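3.2 Tableware and surface

Plates were chosen as the main object class after a survey of shared kitchens in Cesbridge and Alarcón, where they made up the largest part of the 2,455 items logged. The Kalik set used here contains 28 pieces in 11 colors, all of them round. We kept the shallow dishes with a low rim and left out the deep bowls, which are covered in Section 4.

The surface is a plain white tabletop against a white wall. Pale plates are hard to pick out on it – the white ones most of all – while the gray ones keep a clear outline at the rim.

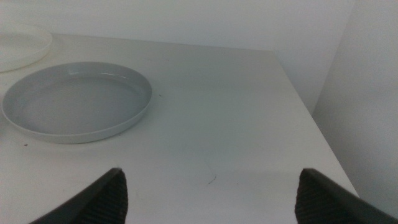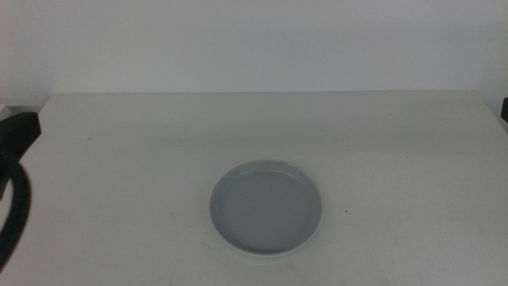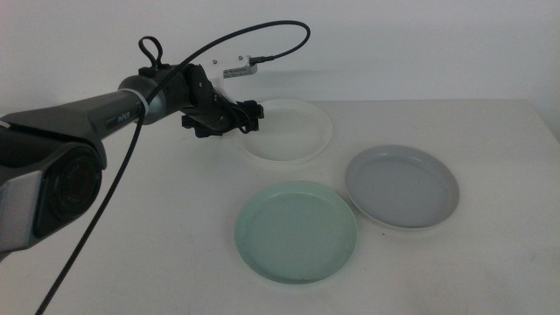 Figure 2. Round plates on the white tabletop.

Light marks and scuffs on the tabletop were left as they were. Plates were used empty throughout, and their spacing was not fixed in advance. Annotators outlined each plate along the outer edge of the rim, leaving out the shadow under it. Where a plate was only partly in view, the visible arc was outlined and the rest left open, following the Justau labeling guide.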